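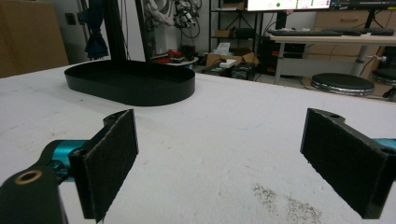

Section 3. Setting Up Your Wernia Cloth Rack and Tray

Now that everything is out of the carton and you have checked it against the list in Section 2, you are ready for the pleasant part. Please set aside 30 minutes the first time, mostly so you can try the rack in a couple of spots before you settle on one. You will need a flat table or counter, one small cloth, and the key that came taped inside the lid.

1. Wipe the tabletop with a dry cloth and brush away any crumbs or grit. Small bits under the base will make the rack rock, and they can scratch a painted surface.

2. Set the rack down with its crossbar running left to right in front of you. Press gently on each end of the bar. If one end dips, turn the base a little and try again before you reach for the key, as many tables have a low spot you have never noticed.

3. Tighten the bar with the key until it no longer turns in your hand, and then stop. Further tightening does nothing useful and may mark the finish.

4. Place the oval tray in front of the rack, rounded ends to the left and right, flat on its bottom. Leave enough space to lift it out without bumping the rack.

Note: The tray is meant for small things you like to have within reach, such as a sponge, a ring or two, or the soap. It isn't meant for the oven or the stovetop.

5. Hang your cloth over one end of the bar. We suggest starting at the left if you are right-handed, so the tray stays clear on the side you use most, but do please yourself! A cloth opened out along the bar will dry faster than one left in a bunch.

6. Step back and give the table a light nudge. The cloth may sway a bit. The rack should stay where it is.

Caution: Never hang anything heavier than a hand towel. A soaked bath towel will pull the rack over, and it usually goes toward the tray.

Caution: Keep the rack 50 inches or more from an open flame or a space heater, and don't let a cloth trail near a wall outlet. 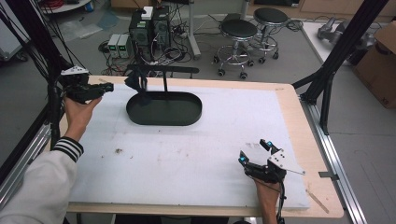
One owner in Wistitz wrote to ask if the tray could live under the cloth all the time, to catch drips. It can, and plenty of our customers keep it that way; just slide it over until the hem hangs inside the rim, and empty it every evening so the water doesn't leave a ring.

Everyday care

Wash the tray by hand in warm water with a little dish soap. Dust the rack with a soft cloth, and check the bar for wobble every 7 days during the first month, while everything is settling in. After that, a look now and then is plenty.

If the key goes missing, ask Lostadska for part 636. Kumarasinghe keys are a hair too wide and will round off the screw.

Revised April 2022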